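Arm stops dead at the shower door

keegan_p
July 21, 2023
Loving this bathroom job, but I've hit a fault. The arm goes for the C-shaped handle on the curved glass door, then trips its force limit and locks up. 14 trips so far, log code 3562 every time. The approach itself looks lovely!

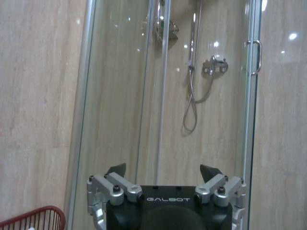 My guess is the depth reading. It seems to take the back wall panels for the door, so it keeps pushing when it should be slowing down. Has anyone beaten this?

Manon Petrenko
Great project! I'd bet on glare though. Shiny walls gave us the same mess at Pelness until we dimmed the lamp.

jaxonk
Not convinced, Manon. Glare gives you jumpy readings and his fault repeats. Clear glass all day long. Try a strip of matt tape by the handle.

Manon Petrenko
Tape is cheating :) but fair enough, try both.

e_ebihara
Whatever you do, please don't raise the force limit! That's a glass door. Stay clear while it moves and drop the approach speed first.

keegan_p
Limit stays put, promise. Tape tonight, lamp after. So keen to see which one of you is right!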